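Thread on how multiple-birth discounts get applied at checkout, for parents of twins and triplets. I handled enrollment for a regional baby goods chain for six years and the same questions still land in my inbox. 1/

Most programs are one of two types. Type one: a flat percentage off the second identical item in a single order. Type two: a one-time coupon code issued after you prove the birth. The rules barely overlap, so find out which one you have before you fill a cart. 2/

"Identical" means same SKU. Same car seat in gray and in navy is two SKUs. At Birel the register will reject the pair and the cashier can't override it. If you want two colors, order two of one color and exchange one in store after the discount posts. Exchanges inside the return window keep the adjusted price. 3/

Proof. Birth certificates are the default. Certified copies take weeks in many counties. Ask whether the hospital record of birth is accepted in the meantime. Chae takes it. Ekent does not, and will close the application instead of holding it open. 4/

Black out the certificate file numbers before you upload anything. The reviewer needs names, date of birth and parent name. I reviewed these for a living and never once needed the file number. 5/

Registering before the birth: a few programs accept an ultrasound report or a letter from your OB stating a multiple pregnancy. The letter has to be on letterhead and signed. A portal screenshot gets bounced. 6/
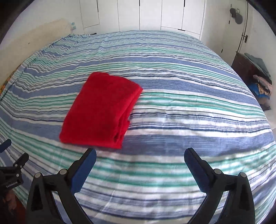 Stacking. A registry completion discount and a multiples discount are normally separate line items, and the system applies the larger one first. If the second one disappears, it was coded as exclusive. Check the receipt for the letter E next to the promo line. On Vimascombe receipts it's an X. 7/

Worked example. Two convertible seats, $198 each. Multiples discount is 10% off the second: $19.80. Registry completion is 15% off the whole order: $59.40. If they don't stack, take the registry discount and save the multiples one for another purchase, assuming it's a code and has no expiration. 8/

Points programs are a different animal. Vimascombe gives multiples families 3000 points on approval. That sounds large. The lowest redemption tier is 700 points for a $5 credit, so you can redeem four times, get $20, and have 200 points left over. Fine for wipes. Don't switch stores over it. 9/

Formula and diaper manufacturers mostly mail paper coupons. One envelope per household per enrollment. Enrolling each baby separately gets flagged as a duplicate address and both records get frozen. Put all babies on one form. 10/

Adoption and surrogacy: use the decree or the court order in place of the certificate. Program pages seldom mention this. Su-bin Yeon sent me the wording she used with Ekent and it went through on the first try: "Attached is the legal equivalent of the birth certificate for both children. Please confirm receipt." 11/

Age limits. Usually the first birthday, sometimes the second. The cutoff is the date the application is approved, so a form sent two days before the birthday is probably dead. Send it a month early. 12/

If you were denied, reply to the denial email. Don't file a new application. New ones go to the back of the queue and the old denial stays attached to your address. 13/

Terms above are as I had them on December 13, 2024. Birel revised its form in June and may do it again. Corrections welcome in replies, with a link to the current terms page please. 14/14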